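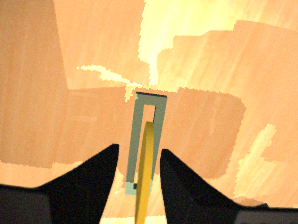
Drirnance, 26th February

The peg was yellow and the frame was green, or greenish, and Octavio Painemal had been trying to get along with both of them since half past eight.

He had his hands in the two controllers and his chin tucked down as if that helped. On the screen the black fingers stood either side of the rod, and behind them was the orange, which was what the simulator did for a wall when it was told to make the walls interesting. Somebody upstairs wanted variety. Yesterday had been all bathroom tile. The day before had been a sort of gravel, and Daranee Limsakul had gone home with a headache and sent an invoice for it.

"Is that a sunset?" she said now, rolling her chair over. The chairs at Mandik were good. It was the one thing people mentioned when they left.

"It's a background."

"It's the inside of a peach."

"I'm recording," said Octavio.

She made a show of closing her mouth. It made no difference, there was no microphone, but he liked to keep up standards during a take. He eased his right hand forward a hair. The frame leaned. He eased it back, and the frame went on leaning, out of what he could only think of as spite, and he pressed the pedal with his left foot to end the take and the other pedal to say how it had gone. There were only two choices for how it had gone. He had asked once for a third.

"Bad?" said Daranee.

"Bad-ish. I've put bad."

"You should have put good. It was nearly good."

"Then it'll learn nearly."

She thought about this, or looked at her nails. "It could do worse. I know people who'd be thrilled with nearly."

They were paid by the good take. That was the arrangement with Verstraete, who were the customer, and who had never been seen in the building although a fruit basket had once arrived with their name on it. Bad takes were kept as well, in a separate place, and used for something, but they weren't paid for. Octavio had a theory that the bad ones were worth more. He had set this theory out in an email in October and had received, by way of reply, a link to the fruit basket thread.

The target for the batch was 511. He had asked why 511 and been told it was 512 less one, and had nodded, and had gone back to his desk and found that he was no wiser than before.

He reset. The simulator put everything back in a slightly different place. It always did that, by a whisker, so the system wouldn't simply learn the one spot by heart and go there with its eyes shut. The peach was still the peach.

"Do you ever dream about it?" said Daranee.

"No."

"I do. I dreamt I was putting my mother on the rod."

"On it?"

"Over it. She was fine about it. She had a handle."

He started the take, because it seemed the safest thing to do. Fingers up, one each side. You had to come in level or one of them caught first and shoved the whole business across. At home he had tried to do the same thing with a bread knife and a roll of kitchen paper, to show his sister what the work was, and she had watched quite politely and then asked whether a machine couldn't do it.

"That's the idea," he'd said.

"So what happens to you?"

"I do a different shape."

Which was true. Before the frame there had been a ring, and before the ring a sort of cup, and when the cup was finished they had all been sent a film of the arm at Verstraete doing the cup by itself. It did it beautifully. What had upset Octavio, and he had told no one at the time, was the little pause. Just before it let go, the arm stopped, for less than a second, and went very slightly back, and then let go. It was his pause. He did it with everything. He did it with car doors and with teaspoons. He had gone down to the kitchen and put a mug on the draining board and there it was, stop, back a bit, release, and he'd stood looking at his own hand as if it had been passing on secrets.

After that he had tried for a week to train himself out of it. His rate dropped to two an hour and Haker came and had a talk with him.

Haker was the supervisor, and also the software that counted the takes, which had been named after him or possibly the other way about. The company was small and things had grown up together. When people said "Haker's down" it was worth asking which.

"You were smooth in the autumn," Haker had said. "What's happened to smooth?"

"I was pausing."

"We like the pause. The customer asked about the pause. They think it's a technique."

"It's a nervous habit."

"Well, don't tell them that."

So he had gone back to it, and now there was a pause in the contract. Daranee had been asked to do it as well. Hers was terrible. She held still and rolled her eyes at the ceiling and counted under her breath, and then dropped the thing like a hot chip. It had passed every check so far. Somewhere, Octavio supposed, there was going to be an arm with both of them in it, stopping and going back a bit and then losing its temper.

"You've stopped," said Daranee.

"I'm pausing."

"You haven't got hold of it yet."

He looked. It was a fair point. He closed the fingers, and the green frame sat between them leaning a touch to the right, the way a picture does in somebody else's house. He left it. He had learned to leave it. The trick, if there was a trick, was to want it slightly less than you did. He thought about lunch. He thought about whether a fruit basket counted as income. His hands went on without him, and the frame went where it should, and stopped, and went back a bit.

Good, said his right foot.

"Oh, lovely," said Daranee. "I'd have paid to see that."

"They do pay to see it."

"Not very much, though."

The number in the corner of Haker's screen, across the room, went up by one. Haker himself was out at the dentist. She rolled back to her own desk, where her own frame was waiting in front of what looked like a great deal of wet cardboard, and put on her headphones, and took them off again.

"Swap you," she said. "Your peach for my cardboard."

"You can't swap. It goes by login."

"I know it goes by login. I'm asking if you would."

He considered the peach. He had been in it since half past eight, and there was a pale bit towards the top he had grown rather fond of, with streaks going up through it, as if someone had left a door open in the next room. It wasn't anything. It was a number fed into another number so that a machine would one day not be put off by curtains. He found he didn't want her having it.

"I've only got seven left in this one," he said.

"Seven! You'll be all afternoon."

"I might be."

"It'll give you the gravel next. You know it will. It always gives you the gravel after something nice."

He reset. Everything moved over a whisker. Daranee began counting to herself at the other desk, not quite quietly enough, and he waited until she had dropped hers before he started.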